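Search tickets
Advanced search

We use cookies to remember your login and your filters. Accept / Manage

Greltero Help Desk
Ticket 2366: Gold card won't scan at pickup counter
Opened: September 14, 2025
Opened by: Ertuğrul Yaman
Status: Closed (with a sigh)

Problem as reported
The new Jaltby membership cards don't scan. The old ones did. The old ones were also ugly, which I mention so the design people know that I noticed and that I'm still not sorry to have complained.

Out of a box of 32 cards, 29 fail at the counter. The remaining three work if you hold them at an angle and think kindly of them.

Log

Entry 1. Cleaned the glass on the scanner. It had a thumbprint on it the size of a cookie. No change, but a nicer scanner.

Entry 2. Restarted Zorelance. It asked to install an update, installed it, and moved the "Manual entry" button somewhere else. Found the button. Cards still fail.

Entry 3. Tried an old white card from the February batch. Beeped first time. So the scanner is fine and has been enjoying this.

Entry 4. Typed in a new card's number by hand. Account comes up, right name, right points balance. So the records are fine too. That leaves the card.

Entry 5. Called Tekin, who printed them. Was told the code "meets the minimum contrast on a neutral background." Asked whether gold is a neutral background. Was put on hold. The hold music is a flute.

Entry 6. Turned the counter lamp off. Four more cards scanned. Turned it back on and they stopped. Glare is at least part of it, then, but I can't run a pickup counter in the dark, people trip over the umbrella stand.

Entry 7. Put a strip of matte tape over the code on ten of the failed cards. All ten scanned, lamp on. Put tape on the rest and they scanned as well. I would like it on record that the fix for a premium finish is tape.

Entry 8. Tekin called back and said they would check the tone of the gold against their proof.
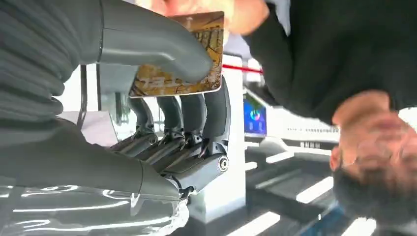
Fig. 1. Gold-and-brown card with the sketch-style line art, mid-handover.

Entry 9. Tekin says the gold is the gold we approved. Looked up the approval. I approved it. Moving on.

Resolution
Matte tape on all cards in the box. Reprint ordered with the code on a plain white panel, 2 weeks. Until then, anyone whose card comes back without tape gets typed in by hand.

Left open
The tape lifts at the corners if the card lives in a back pocket. Also, one member asked if the tape version costs extra. I said not yet.

Was this ticket helpful? Get the monthly Greltero newsletter. Enter your email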